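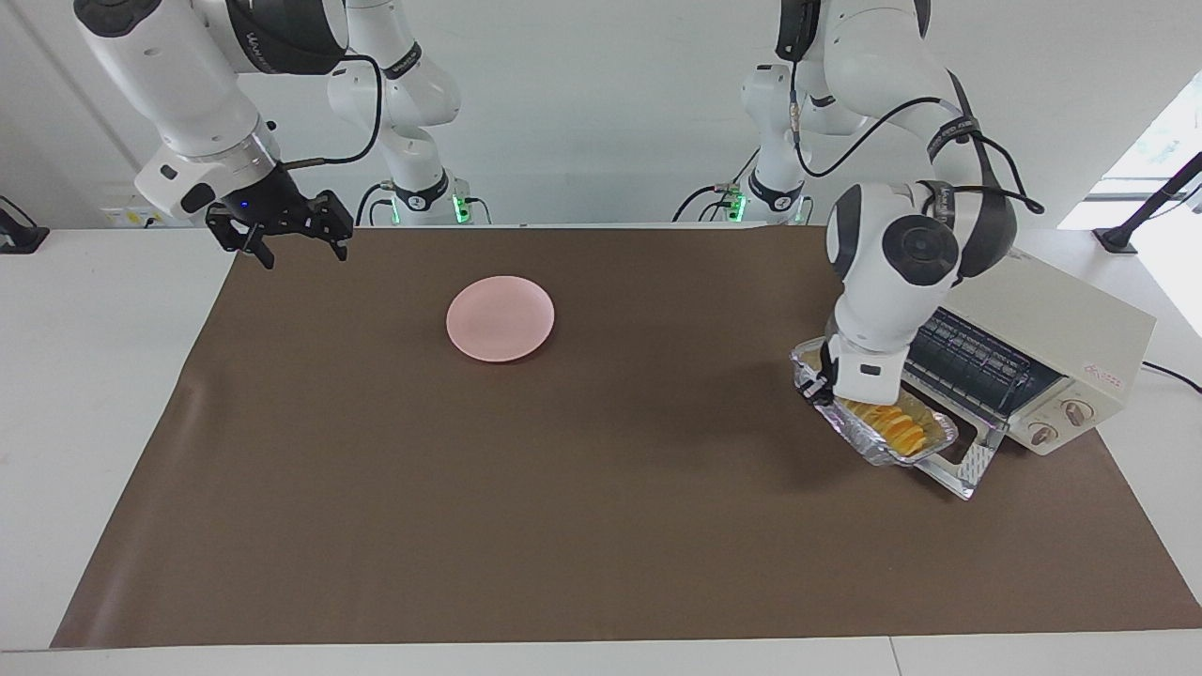

Cork underlay under floating floor, yes or no?

musavico_88
Thursday, January 13, 2022
Doing the back bedroom over a concrete slab. Store sold me Endo cork, 4 rolls. The planks already have a thin pad attached. Do I still need the cork?

tallgrass
Check the plank instructions first. Mine said no second pad or the warranty is void. Too much cushion and the click joints start to open up.

Sikora
Disagree. I put cork under padded planks in August and the floor is fine. Much quieter too.

tallgrass
August to now is one heating season, not even a full one. Give it 2 years.

Sikora
My brother's is older than that - no gaps.

avix_floors
Depends on thickness. Bigger question is moisture. Cork is not a vapor barrier. On a slab you want 6 mil poly down first, seams taped. Did you test the slab?

musavico_88
No test. House is from the 70s and never had water in that room. Planks are Avix, the box says "additional underlayment not recommended."

tallgrass
There's your answer. Return the cork.

musavico_88
Return window is 30 days and I'm on day 26, so I'll take it back Saturday. One roll is open, will they still take that?

Sikora
Mine wouldn't. Use it in a closet or under the washer.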